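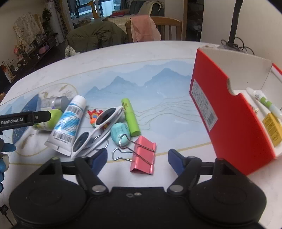
Checklist for the paired hand-held grippers, Pramdale tabletop trial, Winulberg site. Complete it before the first session with each set of fingertips and again after any tip change. The trial compares two tip sets on the same pair of grippers: the Bawa set (dark blue rubber) and the plain set that was fitted last month. The left and right units are both checked, even when only one will do the grasping. For crowded-table work, run the closing checks with the objects already out. A binder clip lying close to the body of the gripper, with its wire handles sticking out, is the sort of thing that gets into a linkage, and an empty table won't show it.

Marks: OK, FIX (use after repair), NO (do not use). Comments go under the line they belong to.

## 1. Body and linkages

- [x] Housings free of cracks, both units. **OK**
- [x] Large pivot screws seated, no gap under the head. **OK**
 - Right unit was a quarter turn loose. Tightened by hand with the short driver. Do not use the electric one on these.
- [x] Small pins at the upper joints flush. **OK**
- [x] Left and right jaws reach full open together. **OK**
- [ ] Jaws close without a side step. **FIX**
 - Left unit closes with a small step when squeezed quickly. Slow squeeze is fine. The step was there with the plain tips too, so it should not be charged to the Bawa set. Spare arm requested.
- [x] Trigger returns by itself from any position. **OK**

## 2. Fingertips

- [x] Same tip set on both jaws of the same unit. **OK**
- [x] Texture clean, no lint or adhesive. **OK**
 - Tape residue comes off with a damp cloth. Alcohol left the plain tips slick for the rest of the afternoon, and we had to throw out that group of grasps. Cloth only from now on.
- [x] Tips cannot be pulled off with two fingers. **OK**
- [ ] Edge wear under the limit on the gauge card. **FIX**
 - Right unit, inner edge, Bawa set. Wear is at the limit after 2,241 closings. Usable for this session, change before the next.
- [x] Closing count written down before starting. **OK**
 - Left unit starts at 677. It was reset when the tips were replaced.

## 3. Objects and table

Use the mixed household set. Objects are put down by hand in no fixed pattern and may touch or overlap. The table print stays uncovered. The gold lines and fish are part of what the camera has to cope with.

- [x] Red box open, with its contents inside. **OK**
- [x] White-framed sunglasses free of cracks. **OK**
 - The arms of the glasses are the weakest thing on the table. Stop squeezing at first contact.
- [x] Tubes capped. **OK**
- [x] Nothing wet or sticky. **OK**
- [x] Lamp cord clear of the path of both units. **OK**
 - Moved back behind the pole. Check again if anyone shifts the lamp.
- [ ] Table does not rock. **FIX**
 - Rocks slightly when leaned on from the window side. Folded card under one leg for now. 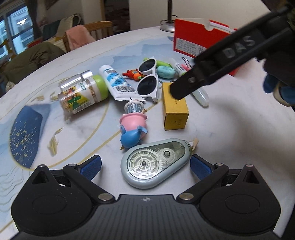

*Item 4.2, correction tape dispenser. Pads open on the near unit, second unit over the yellow box.*

## 4. Grasp checks

Three tries per object and tip set. Lift to the height of the red box, hold while counting to five, put down. A drop at any point fails the try.

**4.1 Lying tube.** OK with both sets. The plain tips needed a second squeeze on the flat end.

**4.2 Correction tape dispenser.** OK with Bawa, FIX with plain. The teardrop outline gives the pads nothing parallel to hold. With the plain tips it turned on two of the three tries and slid toward its wide end. With Bawa it stayed put on all three. Approach across the wide part and keep off the applicator tip. The toy next to it may be nudged, and a nudge is not a fail.

**4.3 Sunglasses.** OK with both sets when gripped by the frame. NO on the lenses. The smooth surface held but the pads left marks, and cleaning them takes longer than the rest of the reset.

**4.4 Jar on its side.** OK with Bawa. Plain set not tried, the jaw step from section 1 was getting in the way and we stopped.

**4.5 Silver cylinder.** FIX with both. The tips reach it but slip on the curve. Go lower than feels natural.

**4.6 Binder clip.** NO for now. Pinching the wire handles works. Pinching the pink body tips the clip over, and on one try a handle caught in the right linkage. No damage found, but leave it out of the scored runs until we agree on a way to pick it up.

## 5. Two-unit working

- [x] Units can cross over the table without touching. **OK**
- [x] Operator says which unit moves first. **OK**
- [ ] Holding unit does not block the view from the other one. **FIX**
 - The long arm covers the small objects at the back when it comes in from the far corner. The clip and the tubes near the red box are the ones that get lost. Bring the second unit in higher, or wait until the first grasp is complete.
- [x] Handover tried once before scoring. **OK**

## 6. Recording

- [x] Gatance log running on both units before the first squeeze. **OK**
- [x] Free space checked. **OK**
 - The log stops at 600 grasps per file and starts a new one without a message. The last file ended at 544, so expect a split early in the next session.
- [x] Clocks on left and right units match. **OK**
- [ ] Tip set name entered in the log. **FIX**
 - Left blank on the first file. Added afterward from the paper sheet.

## Before next session

1. Replace the Bawa tips on the right unit.
2. Fit the spare arm on the left unit, then repeat section 1 in full.
3. Run 4.4 with the plain set.
4. Put a proper foot under the table leg.

Result: both units released for use with the Bawa set, slow squeeze only on the left. Plain set on hold until the jaw step is fixed.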